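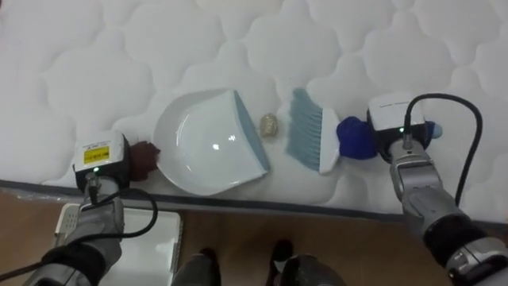

The Bare Mattress Gallery

A bed without its sheets has no secrets. Mine had been made up since the spring, and when I finally stripped it one morning in September I found that I had been sharing it with a fair amount of beige matter I can't identify. There were also bits of packaging, which I had been meaning to deal with for longer than I care to put in writing.

I write up household chores at Clellska, a site with 357 subscribers and, so far as I can tell, a strong interest in grout. The last gallery was the inside of a toaster and it drew 2238 visits. Beds should do better. Everyone has one, and very few of us sweep it.

The method is old and dull. Get a small dustpan and a hand brush that have never met the kitchen floor, lay the lip of the pan flat on the quilting, and brush toward it in short strokes. A vacuum does the job too, if yours doesn't try to eat the fabric. Mine does. The quilting is where the trouble lies - all those puffy little clouds have valleys between them, and crumbs are fond of a valley.

Keep something to tip into right beside the bed. I used to carry each panful to the kitchen with great ceremony, losing half of it in the hallway. A small white basket on the floor cured me of that.
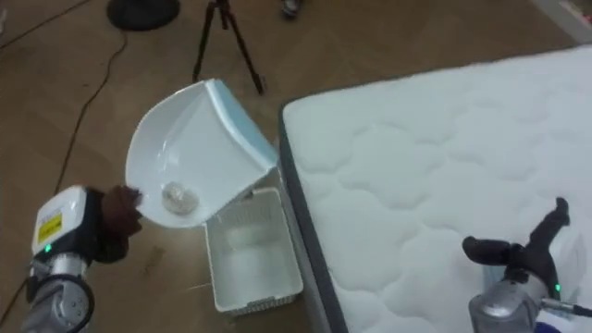
Tip low and tip slowly. Crumpled clear plastic weighs nothing and will drift off under the bed if you fling it, where it will stay until you move out. Get the pan right down near the rim first. A basket with slots in the sides is fine for wrappers and useless for dust, so put a bag in it if your mattress is of the sandy type.

Bigger sheets of plastic are a separate job. Pick them up by hand, fold them if you are that sort of person, and do it before you start brushing. I have tried sweeping around them. The crumbs go underneath and wait.

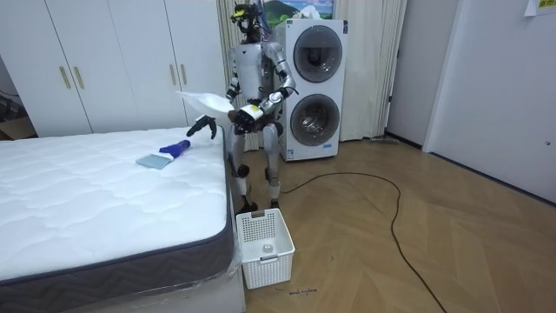
Should you leave the plastic wrapping on a mattress to keep it clean?

It's better to take it off. The stuff crackles every time you roll over, it holds in moisture, and it makes a bed about as cozy as a deli counter. A washable cover keeps the crumbs out and lets you sleep.

On the matter of covers, readers keep asking about the Zestbridge one. I have had it for two years. It fits, it washes, and it comes out of the dryer inside out with a sock in each corner. I can ask no more of it.

Then comes the last piece. After every proper sweep there is one small pale lump left over, sitting there like it pays rent.
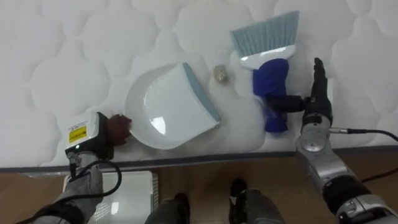
Go after that one from the side. Straight down with the bristles only presses it into a seam, and then you are on your knees with a fingernail, questioning your choices. Bring the pan close, lip flat, and flick. If it rolls off over the dark border, it is now the floor's problem, and floors are covered in a different gallery.

Clean sheets go on last. Mine took 32 minutes, most of it spent putting the fitted one on sideways.

Next month: the drawer under the oven.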